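Search this site Go

Workshop notebook, 28 Nov 2022
Charter cat Semier, winter refit, Waltbridge yard

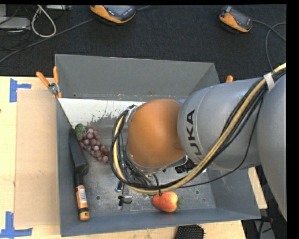 Ka-ming Tse thinks we should pull both saildrives while she's out of the water, and wrote in the margin of the last page that the port seal won't see another charter season. Fair point! I had only planned on the port one, but the boat is on stands anyway and the starboard leg has the same hours on it: 2,016 on the meter this morning.

Port drive came away easier than I feared. The oil had a milky tint, so Ka-ming is right about the seal. Starboard oil looks clean as anything, but I've ordered two kits from Gajdoš and we'll do the pair. Lead time 11 days.

Watermaker next, and this is the part I've been looking forward to. Flushed the membrane with fresh water and ran it up slowly – lovely steady pressure all the way, no hunting at the gauge. The guests last season kept grumbling about weak showers in the aft cabins and I was sure it was the membrane. Wrong! Found a kinked hose behind the port aft head, squashed flat under a shelf bracket. Moved the bracket two inches, and now the shower is terrific.

Tank gauges still lie. The starboard one says half when I know there are 600 liters in there, so it wants a new sender.

Mirjam Hofstetter needs the boat in Nomville by April for the first charter week. She asked about new trampolines too. The old ones have gone stiff along the lacing edge and I'd replace them, 1,000 for the set with lacing line included, good price.

Still to do: escape hatch seals, galley fridge fan, anchor chain marks (repaint, the yellow ones are gone completely).

Contact the yard | © Waltbridge workshop notes | Back to top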